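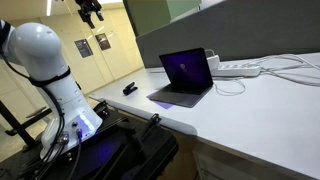
Arm on its platform at the long table, base light blue, laptop open.

Ticket 313
Project: Clornance (shared workshop, Bullomholm)
Opened by: Matilde Sequeira
Assigned to: Riaan Van der Merwe
Status: Closed, one item still to watch

Problem, as reported by Matilde
The arm loses its connection with the laptop during a program. The program is simple: go to the pick point, close the gripper, lift, go to the place point, open. It runs well for a while and then the arm stops in the middle of the movement. The laptop shows "no answer from controller". The light on the base stays blue all the time, so I believe the arm itself has power and has not gone to a safety stop. If I close the program and open it again, the connection comes back, but I must bring the arm home by hand.

It started in February, after we moved the cables to the strap on the arm. I am not sure if this has something to do with it.

What I tried before I opened the ticket
Restarted the laptop. No change.
Restarted the arm controller. No change.
Ran the program at half speed. It stopped also, only later.
Ran the program with the gripper commands removed. It did not stop in one full hour.

The last point is the reason I write. I think the fault is in the gripper line or in how the program talks to it.

Reply, Riaan
Thank you for the test without the gripper, it saves me an evening. Please send me the log file from the Werno program. Please also tell me two things. How long does the program wait for the gripper before it gives up? And do you have slack in the cable bundle when the wrist is turned to the place point?

Reply, Matilde
The log is in the project folder. The wait time is 900 milliseconds. I did not choose this number, it was in the file when I received it from Falcão.

For the cable: with the arm in home position there is enough slack. At the place point the wrist is turned almost to its limit and the bundle becomes tight between the strap and the gripper. I can move it with one finger, but not much.

Reply, Riaan
I read the log. The last good message before the stop is on line 2,406 and it is a "close gripper" command. After it there are 2 retries and then nothing. In the two other stops that you saved it is the same pattern, but one of them is on "open gripper". So it happens at both ends of the movement. If only the tight cable was guilty I would expect it only at the place point.

My proposal is to change one thing at a time:
1. Raise the wait time to double. Run one hour.
2. Put the wait time back. Loosen the strap, give more cable to the wrist side, close the strap again. Run one hour.
3. If both help a little, do both.

Please do not change the strap and the wait time on the same evening, or we will not know which one it was.

Reply, Matilde
Step 1 done. With the longer wait it still stopped, but only once in the hour. Before it was more often. The stop was at the place point.

Step 2 done. I opened the strap, pulled the bundle toward the gripper by the width of my hand, and closed it again. I watched the loop at the top while the arm moved slowly, to see that it does not catch on the joint. It does not. With the old wait time I had one stop, this time at the pick point.

Reply, Riaan
Then we have two faults and they were hiding each other. The cable pulls at the plug when the wrist turns, and separately the wait is too short for the gripper when it closes on something soft. Please do step 3. Also, before you start, push the plug at the gripper side and see if it has play.

Reply, Matilde
Yes, the plug had play. I could turn the ring a little by hand. I tightened it and then did step 3, with more cable at the wrist and the longer wait. I ran the program from 6 pm until I had to close the workshop. No stops. I ran it again the next evening, also no stops.

I wrote the new wait time in the settings file with a comment, so the next person knows it was changed and by whom.

Open question from me: should I put a second strap lower on the arm? Now the bundle swings more than before when the arm goes fast. It does not touch anything, but I do not like how it looks.

Reply, Riaan
Yes, but use a soft one and leave it loose enough that the cables can slide under it. If it holds too tight we will have the same problem again in another place. Go slowly through the full movement with your hand near the stop button before you let it run alone.

I close the ticket. Please write here again if the ring on the plug becomes loose.

Last note, Matilde
Second strap is ordered. Until it arrives I run at half speed only.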